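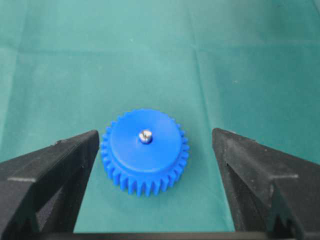

A student in the last section objected that a spur gear is too easy a part for the gripper unit, as it is round and can be closed on from any side. The objection holds for picking up. It does not hold for placing. A gear that has to mesh with another gear must arrive at a known angle, and the teeth make that angle matter.

Grasp across the teeth

With flat finger pads, contact falls on the tips of the teeth. If both pads land squarely on tips, the grasp width is the outside diameter. If a pad sits across a valley, the part can turn slightly as the fingers close until two tips share the load. Teams that log only the commanded width will miss this. Log the measured width as well.

Approach, in order:

1. Open wider than the part and stop above it.
2. Center the part between the fingers before going down. An off-center part is pushed by the near finger first and slides on the cloth.
3. Lower until the pads cover the teeth. Do not let the tips press into the cloth.
4. Close slowly, hold, read the width, then lift.

Cloth folds change the resting height of a part. Smooth the cloth before each set of trials and note in the log if it was moved.

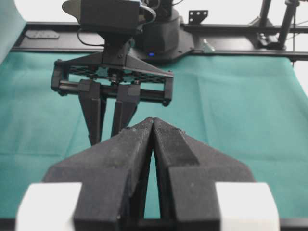
Betosier Course Staff, Mimcombe Automation Program
Handout 2, Two-Arm Work | Revised April 20, 2023

Shared space

When two arms face each other over one table, each planner must treat the other arm as an obstacle, fingers included. The default collision model in the Zaidi software ends at the wrist. Load the extended model before the first run.

Both arms report position in their own base frame. Convert to the table frame before comparing anything. Most of the near misses in the Bakgate exercise came from a sign error in this step.

Limits for student runs:

Speed, either arm: 175 mm/s
Minimum tip-to-tip distance, no part held: 31 mm
Maximum lift above table: 410 mm

The distance limit is suspended only during a handover, and only for the arm that is moving. The other arm holds position.

To turn in

Width log for the gear grasp, commanded and measured. Transform from each base frame to the table frame, with the check points used. One paragraph on any stop that was not planned, with the joint values at the time of the stop.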